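Demos, day whatever

June 29, 2020

Quick one because I have to be back on in a bit and the coffee's going cold. People keep asking what I do all day since I moved over to the Kuleck project, and "I pretend to be a robot" gets a laugh but doesn't really cover it. So.

We're gathering examples. The policy (the learning part, Ea's part) doesn't get told how to do anything, it gets shown. Somebody drives the two arms through a kitchen job in the simulator, start to finish, and the whole run gets saved: every joint, every camera, every time step. Then again. Then again with the stuff moved. Target for this task is 500 good ones. We're at 41. Yes I know.

Forty-one that COUNT, I should say. Plenty more that don't. Ea Hallgrímsson goes through them at night and bins anything where the arm dithers, because if I hover for three seconds making up my mind the model learns to hover for three seconds making up its mind. She sent one back last week with the note "what were you thinking here" and the true answer was lunch.

The setup is a counter, a big cabinet unit behind it, and a few small things to deal with. Cans, cup, glass. Left arm is left hand, right arm is right hand, and you get used to that part in an afternoon. The reaching in toward the cabinet is what eats the time. You want the elbow high and the elbow does not want to be high.

Anyway, some views from today.
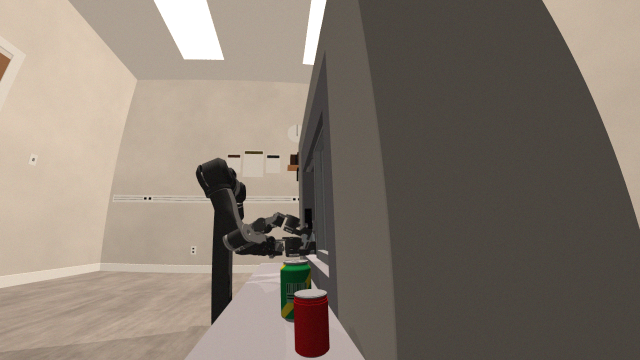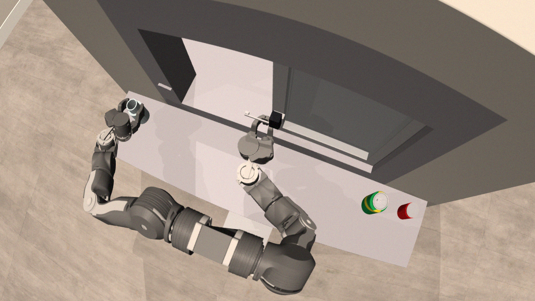 All rendered, no real kitchen was harmed. 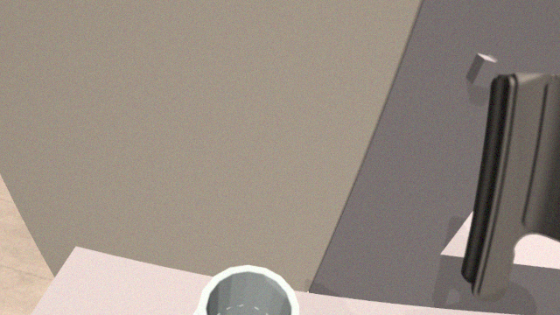
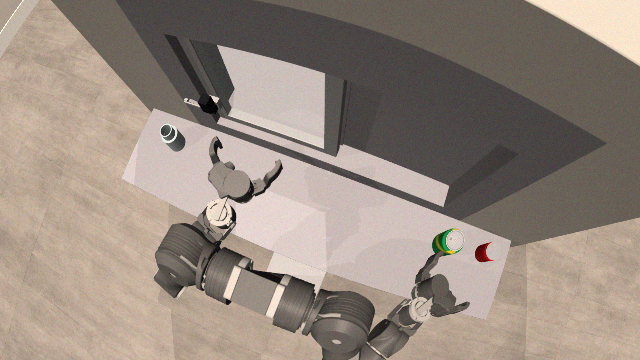
OK so rules, since Auður Gunnlaugsson asked me to write them down for the two new operators and I may as well do it once and paste it over.

Decide before you press record. Which hand, which thing, which order. Say it out loud if you have to, I do.

Don't fix a bad grasp by wiggling. Open, back off, come in again. A clean retry is useful, the model should see a recovery. Wiggling is just noise and Ea will find it, she always does.

Use both arms if you'd use both arms. I had a streak of runs early on where the left one did all the work and the right one just hung there like a coat. Looked fine one at a time. Then she plotted them together and the thing had basicly one arm. Thirteen runs, gone. That hurt.

Vary it. This is the one I'm worst at. You find a path that works and your thumbs want to do it forever. Come in from the other side. Go slower, go a bit quicker. We shuffle the objects between runs but the operator needs shuffling too.

Stop when you're tired. I top out at six good ones in a sitting, after that the quality falls off a cliff and I can't feel it happening. Auður can do more. Auður is not human.

Label it right away, not at the end of the day. Success, fail, recovered. I once left a whole batch till evening and had to watch every single one again with no memory of it at all.

About the controllers, because somebody will ask in the comments. We started with the Flindico handles and I liked them, light, nice triggers, but the left one drifts and you end up leaning to compensate. Now we're on the Sustik pair. Heavier. My wrists complain. But they stay where you put them, and when I go back over my own traces from before and after the swap the difference is kind of embarassing. All that shaking wasn't me! Some of it was me.

The other thing is depth. On a flat screen I'm hopeless, I think I'm at the handle and I'm miles short, so I've got into the habit of flicking between views before I close the fingers. Costs a second. Ea grumbled, then looked at the numbers and stopped grumbling. There's a question about whether the flicking shows up as a pause in the data and, well, it does, so she trims those out by script. I'd like to get good enough that she doesn't have to.

Had a long argument at lunch over whether we should keep the ugly runs. Steinarsdóttir (that's the other team, down the hall, named after their first office street, long story) keep everything and weight it later. We throw stuff out. I was firmly on our side until I thought about how much of my throwing-out is just vanity. A run where I nudge something by accident and then sort it out is probably worth more than one where I glide about looking clever. Still thinking. Might ask Ea to train one of each and see.

August is when it's meant to be finished. At the current pace, ha. But the new operators start soon, and the reset got a lot faster after Auður put it on a foot pedal, so I spend less time clicking and more time driving.

Will post the first trained rollouts when there are any, even if they're terrible. They'll be terrible. Right, back on, six more before dinner if my wrists hold up.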